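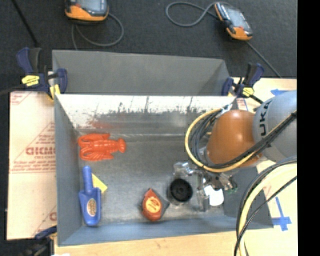 The Bruvell metal bin in use, with the lobster and the blue scoop at the left end.

Bruvell Rectangular Metal Bin – Long-Term Review
By Frida Gunnlaugsson
Oct 12, 2021

Price paid: $164 plus delivery
Length: 523 mm
Time in use: 11 months
Verdict: Recommended for hard use. Not recommended if you care about the finish.

We went through three plastic tubs in as many summers. The first two split at the corners after being left on the verandah, and the third lost a handle with a full load of sandpit toys in it. I wanted something that would sit on the workbench in the back room, take whatever the kids brought up from the yard, and cope with being hosed out.

The Bruvell is sold as a general-purpose workshop bin. It has no lid, no wheels and no dividers. Mine came from Ullgate, who had it in stock when the two hardware shops in town did not. Delivery took nine days and the carton had one crushed corner, but the bin inside was straight.

Build

It is a plain rectangular metal box, grey all over when new. There is a little flex in the long sides if you lean on them when it's empty, and none that I can notice when it's loaded. I checked the rim for sharp spots on the first day and found one short burr, which I took off with a file. At this price I would have expected the factory to do that.

The weight is the main drawback. I can lift it full, but I wouldn't ask a child to, and it has to be carried with both arms because there are no handles. If you need to move your toys or tools from room to room every day, buy something else.

How it has worn

The floor of the bin has gone dull and scuffed, with lighter streaks along the front edge and towards the back seam. The upper part of the back wall is still bright enough to reflect. The lower edge of that is ragged and scratched, with dark patches showing. There is also a faint red smear on the back wall towards the left, just above the floor, and I have stopped trying to get it off.

None of this affects how it works. I had been hoping the surface would wear more evenly, and people who want a bin for a kitchen or a hallway should know that it doesn't.

I have had no rust so far. I tip it to drain after hosing and leave it on its side for an hour. My neighbour Ásdís Hafþórsson has the same bin for her garden gear and leaves hers out in the weather, and she found rust starting at one seam in August. She has since moved it under cover.

What we keep in it

Mostly hard plastic. The blue scoop with the squared blade lives in there, along with the red-orange lobster, a round black cup and various smaller pieces. Everything can be seen from above, which was my main complaint about the deep tubs we had before. Small flat things do still end up underneath bigger ones, and the yellow piece spends most of its life behind the scoop.

It is noisy. A plastic toy dropped onto a metal floor carries right through our house. I tried a rubber mat cut to size and it did help, but sand got under it and it was a nuisance to lift out, so I went back to the bare floor.

Grit is easier to deal with than it was in plastic. It doesn't cling to the sides, and a stiff brush gets most of it out – the corners need a second go with a damp rag.

Compared with the Drorkorholm

Before buying I borrowed a Drorkorholm tub for a fortnight. It is lighter, it has handles and it comes with a clip-on lid. The walls are thinner, though, and the one I had already carried a dent the size of my palm. For indoor storage I would choose the Drorkorholm. For a bench, a shed or a sandpit I prefer the Bruvell.

Good points
Solid, no movement at the corners after 11 months
Easy to hose and brush out
Contents visible at a glance

Bad points
Heavy, and no handles
Finish marks quickly
Loud without a liner
Burr on the rim when new

I would buy it again at this price, but I would try for a second-hand one first, given how soon a new one gets scratched.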